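Tonorari (household robot kit)

Tonorari is a home-chores kit for full-size humanoid robots, sold by a small firm named Kaltden. I've been keeping this article up for the wiki for a while now, and I rent the kit myself, so expect some first-person grumbling along with the facts (house style here allows it, thank goodness!).

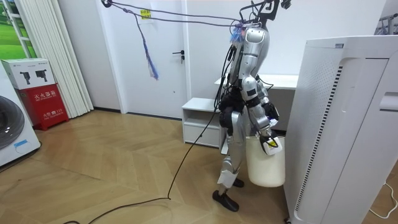 The kit doesn't include the robot. People get this wrong all the time, and I did too when I first wrote to Kaltden. What you're paying for is the software, a pair of grip profiles, a safety line with its ceiling fittings, and a stretch of setup help from a person who comes to your place. You bring the humanoid, or you lease one from somebody else, and Kaltden checks whether its hands and joints are on their supported list before they take your money.

Name

The name was picked by Melahat Yaman, who started the project and still answers a good share of the support mail. I asked her what it meant and she told me it was the only one on her list that her whole team could say out loud. Early copies of the manual call it Min, which is now the name of the cheaper plan, so if you find an old manual, be careful: the Min in there is the full product.

What it does

Tonorari covers carrying jobs. Buckets, baskets, bins, a watering can if the handle is wide enough. You walk the robot through a job once with the handheld controller, give it a name, and after that you can call it up from the list. The full plan holds 25 saved jobs and Min holds 3, which sounds stingy but is plenty if all you want is a bucket taken from one room to another.

Buckets are what the kit is best at, in my opinion. There's a profile just for them, and it's worth knowing how the thing takes hold: the fingers go for the rim and the handle together, with the elbow bent and the bucket riding next to the hip. That keeps it from swinging into the legs. The manual asks for a plastic bucket with a rounded lip, and a plain white one from the hardware store does fine. I tried a metal one once and the robot kept putting it back down, over and over, very politely.

It won't do stairs. It won't open doors either, although a door module has been "coming in August" for two Augusts now.

Setup

Plan on a small room with a hard floor for the first sessions. Wood is good, tile is okay, and thick rugs are a pain because of the cable. Yes, there's a cable! The kit runs tethered while you're teaching it new jobs, and a long black lead trailing over the floor is something you get used to stepping over. Leave it in a loose curve and keep it away from the feet. If you pull it tight, the robot reads the tug as a push and shifts its weight, and then you have to start the job again.

The safety line clips on at the top of the torso and goes up to the ceiling. Kaltden wants it on for every teaching session, and their helper won't start without it. Some owners tie a bit of ribbon or a streamer to the line so people coming through the door don't walk into it, and the manual has since picked up that tip and printed it as its own.

Laundry rooms and utility corners are the usual spots. You've got hard floor, you've got buckets, and a washing machine along the wall doesn't bother the software as long as you mark it on the room map. Tall things near the walking path need marking too. I forgot to do that with a shelf and got a whole afternoon of the robot stopping dead and waiting for me.

Price and plans

The full plan is 1338 dollars for the first year, with 2 home visits included. Min costs less and comes with no visits, only the phone line, and the phone line closes early on Thursday for reasons I've never been given. Extra visits are billed one by one.

Compared with Nustix

Nustix is the other name you'll hear, and we get asked to compare them on the talk page pretty much constantly. Its teaching screen is nicer to look at and it handles flat trays, something Tonorari is poor at. On the other hand, Nustix has no bucket profile, and it treats a handle as just another edge to pinch. I used it for one trial period and went back. People who carry food would probably choose the other way.

Known problems

Saved jobs can lose their names after an update (the jobs themselves stay put, so just open each one and rename it). The grip is too firm on thin plastic, and you can turn it down under the hand settings. The low battery chime can't be muted on Min.

See also: Tethered operation; Grip profile; Nustix; List of household robot kits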